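December
By Pierina Bellini

Two-Gripper Handheld Kit for Home Data Collection: A Review

Our group at Molmont trains a manipulation policy on household packing and sorting tasks. Until this fall we gathered nearly all of our demonstrations by teleoperating a pair of arms in the lab. It is slow work, and every episode has the same table in it. We bought a pair of handheld grippers to see whether people could collect usable examples at home. I have now used the pair for a month, along with two colleagues, Birutė Ots and Eusebio Villanueva.

The two units are the same size. Each has two fingers on a pivoted linkage, with a ribbed blue pad on the inside of each finger. The operator holds one in each hand. Setup took me 42 minutes the first time, most of it spent on pairing and on a calibration routine that the printed guide covers in four lines. By the second week I could be recording about ten minutes after opening the case.

We tested on three tasks: folding hand towels, clearing dishes, and moving snack packets in and out of a cardboard box. The packets are the hardest. They slide, they crinkle, and each one has a different best place to grab it. We put no limit on how the operator should arrange them before a take, and we asked people to use whatever table they had, with the rest of the room left as it was.

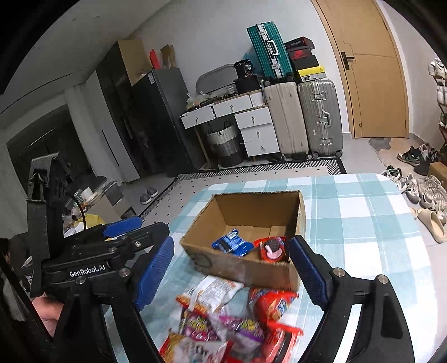
Vol. 4, p. 30

Grip on the packets was better than I expected. The pads hold a puffed bag by the crimped end without much squeezing. Flat packets lying face down are another matter, and I usually had to push one against the side of the box before I could pick it up. Those pushes are worth keeping in the data. Our teleoperated set has very few of them.

Reach inside a box is the main limit. The fingers are wide at the linkage, and with both hands in at once they knock together. Birutė switched to placing with one hand and steadying the box with the other, and her episodes were cleaner for it. I would tell new operators to start that way.

Weight is acceptable for short sessions. My wrists were tired after half an hour. Eusebio has larger hands and found the trigger cramped. The cable is thin and stays out of the way most of the time, but it did catch on a chair twice.

Of 172 packet episodes, we threw out 30. Most of those were tracking dropouts when one gripper passed close in front of the other. The rest were operator mistakes, such as starting before the recording light came on. The export tool writes one folder per episode and does not let you add a note at the time of recording, so we kept a paper log. I would like to see that fixed before anything else.

We have not finished training on the full set, so I can't say how much the home episodes help. An early run on the packet task did well enough that we plan to keep collecting.

I would recommend the kit to a small group that already has a training pipeline and wants more variety in its rooms and surfaces. A group that mainly needs precise work in tight spaces should borrow a pair before buying.

Related items
Brommont Wrist Mount, Second Version
Naming Episodes So You Can Find Them Later, by Jucélia Bezerra
Zindura Labeling Software: Six Months of Use
Towel Folding With the Ñahui Arm
Letters: Oda Hellström on Discarded Takes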